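Two arms sharing one table in simulation - when do I count an episode as failed?

Asked in: Robot Learning / Good practice
Tags: simulation, two-arm, data quality, success criteria

I am preparing written rules for our team at Pikville, where we record two-arm tasks in simulation. We have 2,121 episodes already and three of us check them, but we do not agree with each other. The task is that one arm handles the part on the round base, and the other arm takes the loose piece from the table.

My questions are these. If one gripper closes on the part and the other arm never reaches its piece, is this a failure, or can I keep it as a half success? And should the rule be the same for episodes that we use only for testing? My colleague wants to keep everything and sort it later. I am afraid that "later" means never. I put a view of the task at the bottom of the page.

Thank you in advance, and sorry if the question is too basic.

Answer 1 (accepted)

I wrote such rules two times, so I can tell you what stayed in the second version.

First, decide success from the simulator state and not from the eyes of the person. You have the exact pose of each object, so please use it. In our rules an object must stay in its goal region for 40 steps after the gripper opens. Before we had this, one person accepted a part which was still falling.

Second, give each arm its own result, and then one result for the full task. The full task is a success only if both arms succeeded. So your case is a failure for the task, but you do not lose the information that one arm did its work. I would not use the words "half success" in the file, everybody understands them in a different way.

Third, contact between the arms. We mark it always, also when the task succeeded. In simulation a small touch costs nothing and people stop caring about it, and then the same policy goes to a real cell. This one was the hardest to introduce - operators felt it was a punishment.

For testing, fix the rule before you run and write its version number next to the results. If you change the rule in August, the July numbers must be computed again or removed from the table.

Afonso Vieira

Answer 2

Just keep everything, disk is cheap. We do it at Faloma and filter by reward when training.

Comment on Answer 2: This works only if the reward is correct. With us it was not, and we found it after 2 months.

Answer 3

I agree with the first answer. One addition: let 2 people check the same small set without talking, and compare. Where they differ, the rule is not clear enough and you must rewrite that sentence. Do it again when a new person joins. Also save the random seed with each episode, otherwise you cannot replay the ones you argue over.

I don't know if there is a formal standard for this. The safety documents I have read are for real machines and they did not help me with labels.

Attachment to the question: 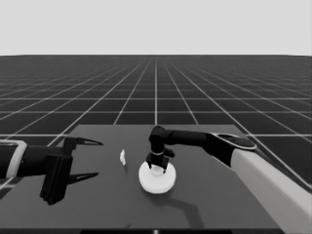
Task view in the simulator, right gripper on the white post, left gripper open.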